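## Questions we get about the Holloway Quiz Night

**Do I need a team?**
Not at all! Come by yourself on Saturday and Fidelina Cabrera will find you a table – she has a real knack for it, and plenty of our regulars started out that way.

**How much is it, and where does the money go?**
Entry is $5 a person, paid at the door. Our last quiz brought in $1,435 for the Cindden library, and we're still smiling over it.

**How many people can you fit?**
The hall holds 80, and we do fill up in October, so please try to be there by 6:45.

**Can I bring food?**
Please do, and bring extra if you like to share. Coffee and tea are on us.

**How does the buzzer round work?**
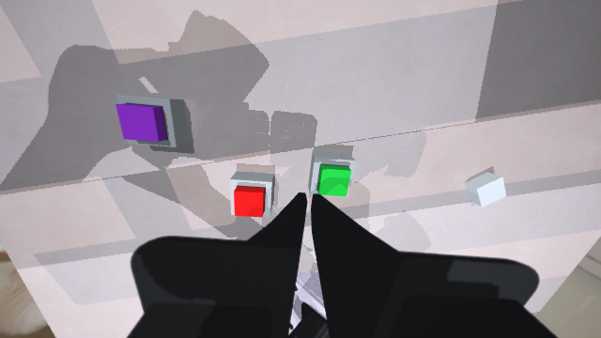
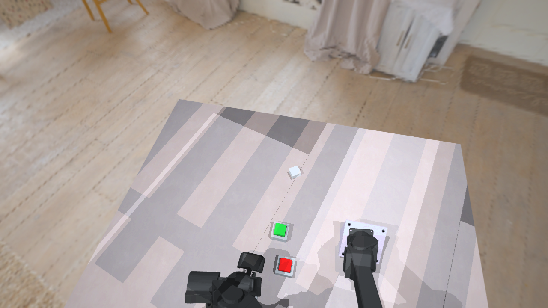
Fionnuala Carroll reads each question all the way through, twice if the room is noisy, and only then may anyone buzz in. One player from each team comes up for it, and you can swap players between questions. If you've never used a buzzer, think of a square push button set in a gray housing, like the ones on the table – one good press is plenty, and leaning on it won't get you any extra points, however much my own team would like it to.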